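Submissions FAQ – Brerden Quarterly of Speculative Fiction

Last updated 3 July 2024. Please read the whole page before sending a query. Most questions we receive are answered on it.

What does Brerden publish?

Short fiction with a speculative element that the story depends on. Future societies, alternate histories, invented worlds, ghost stories and first contact all qualify. If the speculative element can be removed and the plot still works, the story probably belongs with another magazine.

How long can a story be?

The upper limit is 3,000 words, not counting the title and byline. There is no lower limit, though very few stories under a page get past the second reader. We do not serialize longer work, and we do not consider excerpts from novels unless the excerpt has been rewritten to stand alone.

When are you open?

The main reading period runs through October. The form opens on the first day of the month and closes at midnight Eastern time on the last. Work sent outside the reading period is deleted unread. The Carnden Prize has its own dates, listed on the prize page.

How many stories can I send?

One at a time. Wait for a decision before sending the next. Simultaneous submissions are fine if you withdraw the story promptly when it is accepted elsewhere. Use the withdrawal link in your confirmation message and do not reply to the message itself.

How should the manuscript be formatted?

Double-spaced, in a standard serif font, with numbered pages. Accepted file types are DOC, DOCX and RTF. Mark scene breaks with a single centered symbol. Do not use blank lines alone, as they vanish when the file is converted. Remove your name from the document and from the file properties. Italics should appear as italics, not as underlining.

Do you have themed issues?

One per year. The current theme is "Household Machines." Stories for it go through the same form; choose the theme from the drop-down menu. A story declined for the theme is not automatically considered for the general issue. 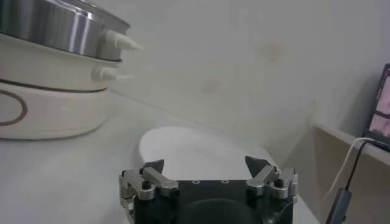 White plate, white steamer, black gripper.

Does a themed story have to be set in the future?

No. A story set in a laundry in the age of steam would fit as well as one set on an orbital station. We ask only that a machine in the home affects what the characters choose to do. Editor Åsmund Hedlund has written a longer note on the theme, which is linked from the issue page.

How much background should I explain?

Less than most authors think. Our readers are used to working out the rules of an invented society from the way people behave in it. A common reason for rejection is an opening page that gives the history of the world before anyone has spoken. Glossaries, maps and family trees are not read at the first stage.

Do you accept translations?

Yes, if the translator holds permission from the author or the estate. Attach the permission as a separate file. The fee is split evenly between author and translator unless both ask for another arrangement in writing.

Do you accept work written with text-generating software?

No. This covers drafting, rewriting and expansion. Ordinary spelling and grammar checks are allowed.

What do you pay, and when?

The fee is $60 per story, paid within 30 days of the signed contract. Payment is by bank transfer or check. Authors also receive 3 print copies of the issue – postage outside North America is paid by us.

What rights do you take?

First English-language print and digital rights, exclusive for six months from publication. After that you may reprint the story anywhere, with credit to Brerden. Film, audio and game rights stay with you at all times.

Who reads the submissions?

Two first readers see every story. If either votes to keep it, it goes to the fiction editor. The Domínguez fellow, appointed each year, reads all work by authors with no previous publications – tick the box on the form if this applies to you.

Can I get feedback?

Not on stories declined at the first stage. Stories that reach the editor usually receive a short note. We cannot discuss a decision further.

The form will not accept my file. What should I do?

Check the file type and the word count first. If both are correct, clear the form and try another browser. The form is run on Bruvel, and its help page lists known faults. If the problem remains, write to the submissions desk with the word "Upload" in the subject line and do not attach the story.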